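Capital allowances on leased kit: a thread for small company owners, September 14, 2026
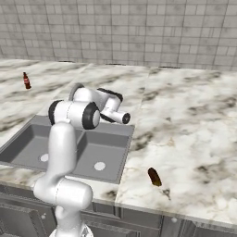 White robotic arm over a double-basin sink, computer render.

1/ A question I get most months: "we pay for the equipment every month, so we claim the allowance on it, don't we?" Sometimes. It depends on the contract, and the name on the front page of the contract is a poor guide.

2/ Start with hire purchase. If the agreement says you will or may become the owner at the end, you are normally treated as owning the asset once it is brought into use. You claim on the cash price. The interest goes through the profit and loss account over the term.

3/ An operating lease is different. The lessor owns the asset and the lessor claims. You deduct the rentals as they fall into the accounts. No allowance for you, no pool, no disposal value later.

4/ Finance leases sit in between and cause most of the errors. The asset may be on your balance sheet. That alone does not give you the allowance. For a shorter lease you generally follow the accounts: depreciation plus the finance charge.

5/ Long funding leases reverse that. Very broadly, if the term is over 7 years and the lease is in substance a funding arrangement, the lessee may be the one who claims. Terms between five and seven years need the extra tests read properly. Ask for the lessor's treatment in writing.

6/ Worked case, client details removed. Company takes a machine from Kulent. Cash price £3,000, documentation fee £200, option to buy at the end for a further £400. The sales sheet calls it a "lease". The agreement contains the option. For tax it is hire purchase.

7/ They had been deducting the whole monthly payment as rent. Wrong. Capital part out, interest part stays in, allowance claimed on the £3,000 in the period the machine was brought into use. The £400 is part of the payments for the option and needs looking at separately. Don't just drop it in the repairs code.

8/ The documentation fee was the only item anyone argued over. We spread it with the finance cost over the term. On £200 the difference between methods is not worth a second email.

9/ VAT follows its own rules. On hire purchase it is usually a supply of goods, with VAT on the full price up front. On a lease it is a supply of services, with VAT on each rental. If your first invoice carries all the VAT, that is a fair hint about which contract you signed.

10/ The wording on options matters here. An option priced well below expected market value points to goods. One set at or above market value may point to services. Fekine and Karent both print the option price in a schedule at the back, so read the schedule.

11/ Year end dates. An asset delivered in June and still in its crate at a 30 June year end has probably not been "brought into use" under a hire purchase contract. You can claim on the instalments paid by then. The rest waits until it is in use.

12/ Partial business use by a sole trader: restrict the claim. Companies do not restrict, but look at benefits in kind if a director has the thing at home.

13/ Selling or handing back early under hire purchase brings in a disposal value. People forget this because no money reaches their bank. The settlement figure from the finance company is not the disposal value.

14/ What to send your accountant: the signed agreement, every schedule, the first invoice, and the date the item went into service. The Gajewski portal lets you download all of the paperwork as one file. A screenshot of the direct debit is no use.

15/ General information, UK only, and simplified to fit the post length. Replies open for questions on contract wording. I can't review individual agreements here.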